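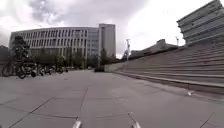
Kedside rezoning: who has read the draft?

eigebashir_e
The draft plan for Kedside went up on the city site in November and I have now read all of it, appendices included, so you can buy me a drink. Short version: the old Parnar warehouse blocks go from light industrial to mixed use, 425 homes, and a "civic living room" in the middle. I have seen a civic living room. It's big flat gray slabs under a big flat gray sky, and you walk across it faster than you meant to. Page 61 promises ours will be "activated." By what, it does not say. Comments close at 5 p.m. on the last day of the month.

musa_igwe
Counterpoint: 425 homes. I would accept a civic parking cone in the middle if that's the price.

Tobi G
The 425 includes the second stage, which depends on the Lo Presti site, and Lo Presti hasn't agreed to sell anything. Take that out and you get a good deal less. See the footnote under table 9, in the type size they save for footnotes like that.

musa_igwe
Fine, I missed the footnote. Still more homes than a warehouse has.

shiuli.j
Did anyone find the parking numbers? My street is already where Parnar Road parks its second cars.

eigebashir_e
Appendix D. They assume most people will take the Drindik bus.

shiuli.j
The Drindik bus that stops at 7 p.m.?

eigebashir_e
There is only one, so yes.

Danylo K.
I'll be the unpopular one. I like the square. The market has been squeezed into the school lot for years and the stalls need somewhere flat to stand. Plant some trees along the south side and it would be fine.

Tobi G
Trees are "subject to detailed design." So was the fountain at the library.

Danylo K.
So write in and ask for trees. Last round got 2 submissions from our side of the river, and one of them was mine.

musa_igwe
The other one was my mother. She was against.

shiuli.j
Against what?

musa_igwe
She left that open.

eigebashir_e
Link to the form is on the planning page, under "Have your say," then "Current," then "Current (other)." There's a 1,000 character limit per answer. Danylo, I still think you're wrong about the square, but I'll put the trees in mine.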